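# Small Rooms, Small Drawers

Delphine Ridgeway has repaired old sewing boxes in Lenby for many years. I visited her on August 10, 2020, and we drank tea between the shelves. 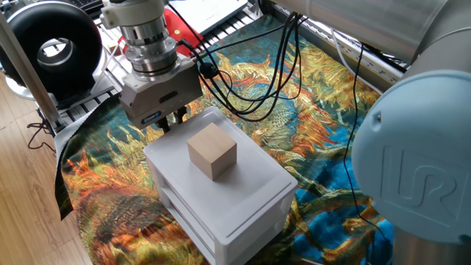

What do people bring to her most often? "Boxes from a grandmother," she said. "The hinge is broken, or the lining smells of the cellar. Last year I had 156 of them, and I remember almost every one."

She learned the work in Grondholm, from a man who paid her with lunch. The first box took her 10 days. "I used too much glue - he made me take all of it off again."

Now she is busy until November. She does not want a bigger shop, although her son asks her every summer. "If I have more space, I will only fill it with thread," she told me, and went to look for the sugar.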